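Progress report to Dendura, simulation cell at Cakovley
Monday, November 5, 2018
Prepared by Alistair Rennie

Work since July has gone into the setup of the Mowat cell in simulation. The gripper model was rebuilt after the finger offsets were found to be wrong by 2 mm. The wrist view has been re-registered to the new model, and the old calibration files are archived under Geston.

The finger contact faces now have their own material entry, separate from the housing. Lighting was left unchanged so that earlier runs remain comparable. Clearance checks are being repeated with mixed objects on the wood-grain tabletop, including items with irregular outlines.

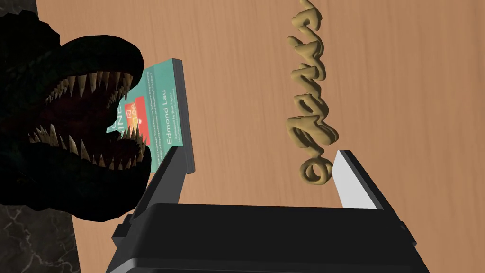 Figure 1. Rendered wrist view, fingers open, with book, script lettering and toothed creature head.

A total of 1,951 runs have been logged with the rebuilt model. Of these, 23 stopped on a joint limit fault. The fault was traced to a stale limit table, which has been replaced. Those runs will be repeated before the logs are released.

Open items: 3. The collision mesh for the housing is still too coarse, the startup check does not yet compare file versions, and the maintenance notes need updating. No change to the budget is requested.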